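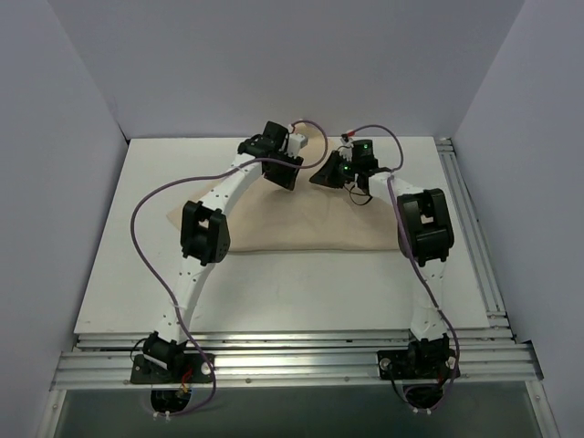 Araba Gbeho

Our town council in Callier met in September and a member who served for 28 years had passed away the week before. There was no moment of silence and nothing was read into the minutes. I'd like to ask for a formal tribute at the next meeting. Can a resident do that, or does it have to come from a council member?

Tobias Doucet

You can ask during public comment. Most councils give you a few minutes. Sign up before it starts, ours closes the list at 5.

Karla Montes

Anybody can ask, but a resolution normally has to be put on the agenda by a member or the mayor. I'd email the town clerk first and ask for two things: the deadline for agenda items, and a copy of any past memorial resolution. Then send your own draft to one council member — the one for your ward if you have wards — and ask them to sponsor it. Keep it to one page. Names, years of service, a couple of things the person worked on, and a line saying a copy goes to the family. Check with the family before you send anything.

When we did this in Badier it passed without debate and the whole item took less time than the parking report. The minutes from the earlier meeting can't be changed to add a tribute that wasn't given, so don't spend effort on that part.

Nii Sowah

Same in Dredus, except the mayor just did a proclamation and no vote was needed. Ask the clerk if that's an option.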